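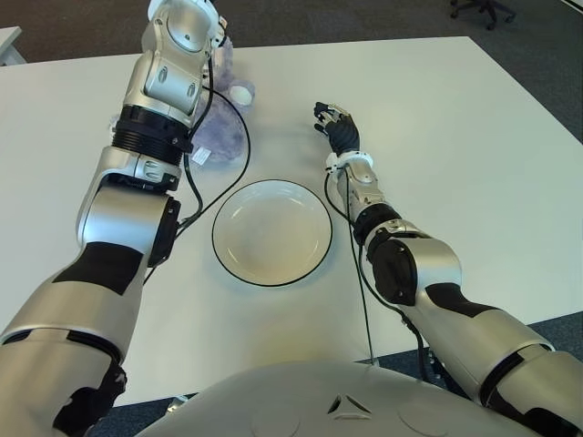
Photo: Prantl project, Bratberg. Figure 2. Plush toy and plate on the white table, with both arms over it.

3.2 Gathering the examples

We would like to linger a little over how the examples in the Seltus set came about, as we have often wished that other authors had done the same for us. The operator guides both arms through the whole task, and every try is kept, even the clumsy ones (we grew rather fond of those!). In all we gathered 400 tries, of which 69 were set aside for testing before any training began. The head view takes in the tabletop and both arms, while the wrist view stays very close to the fingers and shows the room upside down.

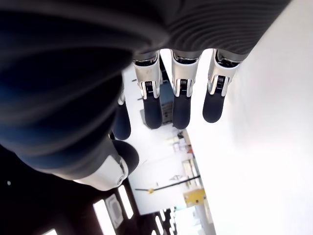

3.3 Labels and clean-up

Two people went through each try on their own and marked the moment at which the fingers first closed on the toy, and where they disagreed they sat down and watched it again together.
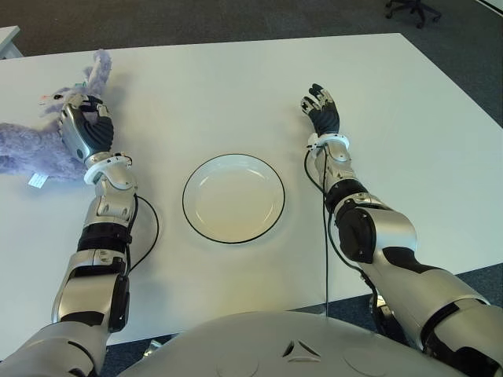

Marks were then stored in the Prenia format, one file per try, alongside the joint readings. We left the pauses in, so that the learner would also meet the small hesitations that come so naturally to a person guiding two arms at once.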